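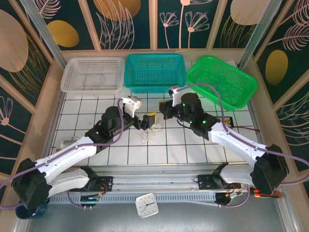 Our cell with both arms over the tiles, string between the grippers

Lelness Users Board > Two-arm cells > Faults and safety

Topic: Right arm drops during handover, no error shown

drekor_lab
Apr 5, 2018
Good evening to all. English is my third language, so please ask if something is not clear.

We have a two-arm cell which sorts pieces of wire and string into baskets. It is a small job for our workshop in Drekorholm, mostly for testing the grippers on soft things. The controller is the Prikwood one, with the newest firmware from their site.

The fault is this. When the two grippers come close to each other in the middle, the right arm sometimes loses its force and sinks down on the tiles. It does not fall quickly. It goes down like a tired person into a chair. The controller shows no error, the lights on the wrist stay green, and after two or three seconds the arm becomes stiff again and tries to continue from the wrong place. Last evening it pushed against the left gripper and bent a finger.

In 600 cycles I had this 21 times. I could not find a pattern. I have changed the power supply and lowered the speed, with no difference. Has somebody seen the same?

tinwhistle
Green lights only mean the motor has power and can talk to the controller. They tell you nothing about torque. Which way does your purple cable go after the wrist? On the right arm it seems to go over the front of the green basket and then down the arm. I would look there first.

drekor_lab
Yes, it makes an arc from the gripper and then comes down along the arm. The left one has a loop at the wrist also. Both are from the same roll and I made them the same length. Only the right arm has the fault.

marrow_and_sons
I had a cable break inside the jacket and it behaved nearly like yours. From outside it was perfect. Bend it slowly with your fingers while somebody watches the voltage, and start near the connector.

But please stop running the cell until you know. An arm that goes soft and then comes back by itself is more dangerous than an arm that goes soft and stays soft. You reach in to free it and it wakes up.

drekor_lab
I understand the warning, but the arms are small and I keep the speed at 30 per cent. I do not think they can hurt a person.

marrow_and_sons
It bent a gripper finger. Your own finger is softer.

quietgear
I do not agree that it is the cable. A broken cable would give at least one communication error in 21 faults, unless Prikwood hides them. To me this is thermal protection in the shoulder. The arm is stretched out far when it reaches the middle, so the shoulder carries the most load exactly there. The motor gets too warm, cuts the torque, cools a little, returns. Can you read the temperature?

tinwhistle
Two or three seconds is very short for a motor to cool down.

quietgear
It does not have to become cold, only to go one degree under the limit. Some drives have almost no gap between "off" and "on again".

drekor_lab
I read the temperature in the log. The right shoulder had 23 degrees at the start, as the room. I did not save the value at the moment of the fault, I am sorry. I will write a small script for this.

I have also stopped the cell. My colleague read the answer of marrow_and_sons and switched it off before I could reply.

procházka_tools
One more place to look at. At the base of your right arm there is a group of orange connectors, and the small boards are mounted in the open at the front rail. If one connector is a bit loose, the arm's own movement may shake it. We had this on a Procházka bench in August, and I lost a full week with software before I touched the plug.

Also, you have small metal parts on the floor of the cell. I would take them out during the tests. If the arm sinks onto one, you can damage the gripper in a new way and then you have two problems.

drekor_lab
Thank you, I took everything from the floor. The string too.

Now the results. I pulled softly on each orange connector with the motors on and the arm supported by a block of foam. At the second one the arm became soft at once. The lights did not change. I repeated it and it was the same each time. Inside, one contact is pushed back and touches only with the tip.

quietgear
Good find. I still want to see the temperature, a bad contact makes heat and the two can go together.

drekor_lab
I will post it when the script is ready.

marrow_and_sons
Change the whole connector, please, do not push the contact back with a needle. And make the controller stay off after a torque loss until a person confirms. On my Prikwood the setting is called "auto resume" and it was on when I bought it.

drekor_lab
I found it, it was on. It is off now. The needle I had already in my hand, so thank you also for this. New connectors are ordered.

tinwhistle
Tie the cables down near the plugs when you fit them, so the plug does not take the pull. And check the left side also, if you crimped both with the same tool.

drekor_lab
It was the same tool. I will check the left side tomorrow.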